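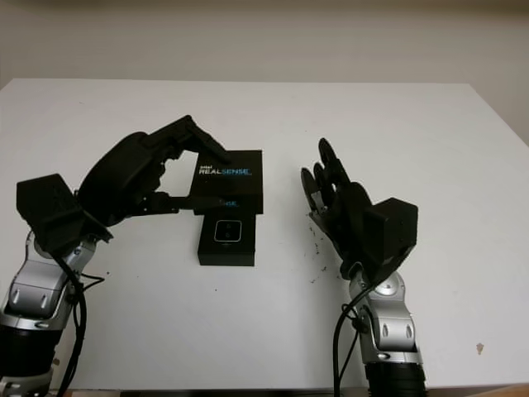
Figure 1. Two black boxes on the white table, one partly over the other.

My project was about packaging, which my friends found hilarious until I told them how many empty boxes were sitting in our store cupboard. I wanted to find out whether small product boxes could be kept in some sensible order, so that you could grab the right one without emptying a whole shelf onto the floor (I have done this, twice). I started in April 2026 and meant to be finished well before the end of term, and you can guess how that went!

The first job was sorting. I gathered up 40 boxes, wiped the dust off and put them into heaps by size. The trouble with heaps is that every box looks medium after a while. In the end I cut a strip of card as a gauge, and anything longer than the strip went into the large pile, no arguing. 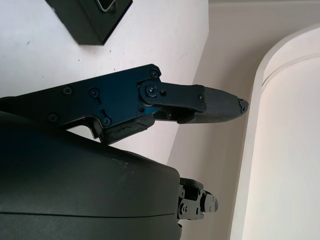 Then came the labels. I tried Stutis stickers first because there was a roll in the drawer, but they peeled at the corners on anything shiny. The Dinditz ones held much better, though they cost more and I had to order them. I stuck each label on the short end, so you can read it when the box is on a shelf with its neighbours squashed up against it. I also wrote the month on a few and then gave up, as my handwriting gets worse the longer I go on.

Stacking took up most of my time. Pritchard's handout says to put the biggest at the bottom, and fair enough, but then the box you want is always the biggest one. Standing them upright like books worked nicely for the flatter boxes, as long as the row was full. With gaps in it they slid over – very annoying, and noisy too. 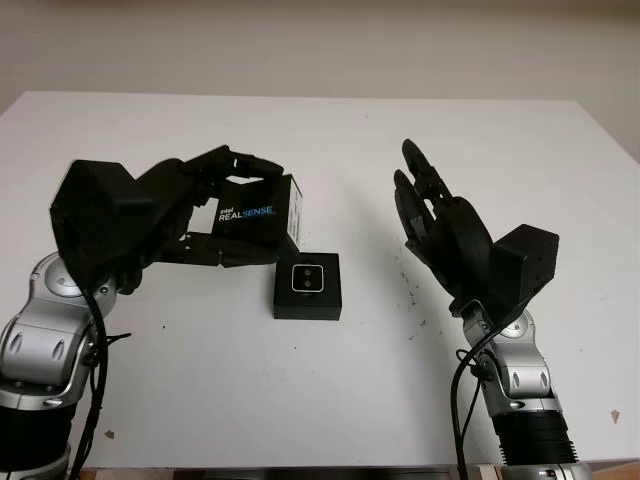 Nuanchan Thepsuriya thought I was making life hard for myself and that the boxes should go by how often people want them, with size coming second. I grumbled a bit and then tried it on one shelf, 15 boxes in all, with the popular ones at elbow height. It was quicker to use and it looked a complete mess. I've kept it that way on the Edum shelving and left the other shelves sorted by size, so the cupboard is now half hers and half mine.
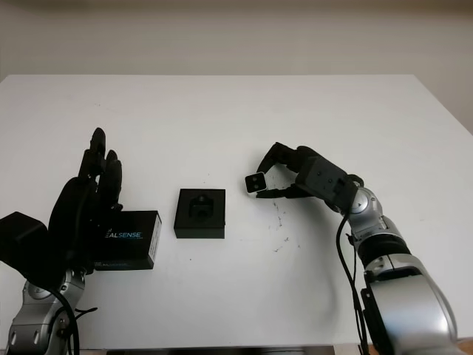

Would I keep the empty boxes at all if I were starting again? Only the ones for things we might have to send back. The rest could be flattened and taken to recycling, and I'd have had a much shorter report to write. I still need to relabel the bottom shelf, and I've promised to do that in June.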